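**Tingate Friary** is a small religious house and retreat center on the north side of the town of Tingate. It is home to a community of 10 friars and is open to guests for most of the year. The house library holds 4,000 volumes, mainly on liturgy and church music.

The friary began as a farmhouse left to the order by Elin Bevan, a local landowner. The chapel was added later and seats 42. Its bell came from a closed church in Fothergill.
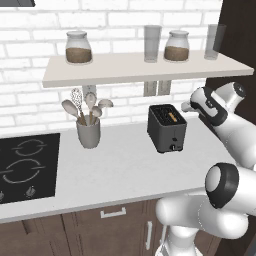 Guests stay in the east wing and may join the friars for morning and evening prayer. Meals are taken in silence except on feast days. Retreats run from two to eight days and are led by the friars or by visiting speakers, among them the writer Sun-ja Kwak. The house is closed to visitors in July, when the community makes its own retreat.

The friary also keeps the parish burial registers, which list 398 names. An index by Nyokabi Shirima can be read in the library on request.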